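Speaker notes – "Where do the examples come from", Jumum meetup, afternoon slot

Slide 1. Quick hello. Don't read the title out. Say who we are: Gindness, small team, one robot, one table. Skip the funding bit.

Slide 2. The number. 603 episodes kept so far. Started in May. Started with some 800, the rest thrown out at review. Ask the room who reviews their own data – wait for hands – move on.

Slide 3. What goes on the table. Toy kitchen stuff mostly. Plate, bowl, ketchup bottle, strawberry. Cheap, easy to replace, and the shapes are all differnt. Positions get changed between episodes. NOT neat rows, we did that the first week and the policy learned the rows. 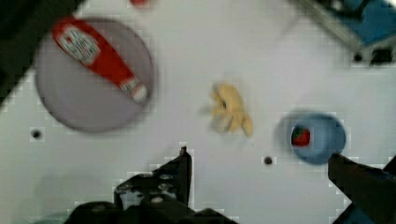
Two views per episode, wrist and outside. Wrist view is what matters in the last few inches before the grasp. Blurry when the arm moves fast, so the operator slows down near the object. Costs us time. Worth it. Mention we tried sharpening after the fact, no help.

Slide 4. Labels. One plain sentence per episode, typed by the operator right after. "Put the strawberry in the bowl." Keep it how people talk. We had 3 operators with 3 words for the same plate, so now there's a word list in Duda. Show the list if time, otherwise skip.

Slide 5. Failures. Keep the ones where the operator misses and recovers. Drop the ones where they give up. Took us 4 rewrites of the rule to get that far – tell the Voder story here, short version!! (Voder = our replay tool, it was hiding the last second of every episode, so recoveries looked like misses.)

Slide 6. Outside view. Good for checking what else was on the table and where the arm came from. Reviewer watches this one first, then wrist. Point out how much clutter is left in on purpose. 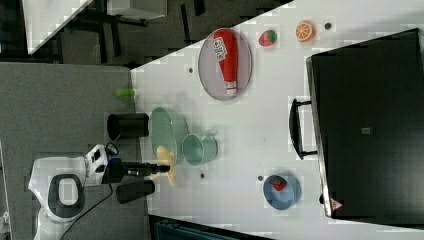 Tanveer Bangash thinks we should stop adding objects and get more starting positions for the ones we have, and that a new toy looks like progress but mostly gives you a thin spread of everything. Read that out more or less as is. Then say I half agree – positions first, then objects, but the list can't stay frozen all year.

Slide 7. What we'd do over. Write the reject rule before recording. Fix both cameras down and dont touch them. Shorter sessions, operators get sloppy in the second hour and you see it in the grasps.

Slide 8. Questions. If asked about sim: we havent tried it, say so. If asked about sharing the data: after the next review pass, no date.

Last updated: May

Comments

marlow_k: Did you rebalance after throwing out the bad ones? Ours ended up nearly all one task.

Tanveer Bangash: Positions. Still positions.

pdh: Would like the word list if you can post it, the link to Duda asks for a login.

Contact | © Gindness | Back to top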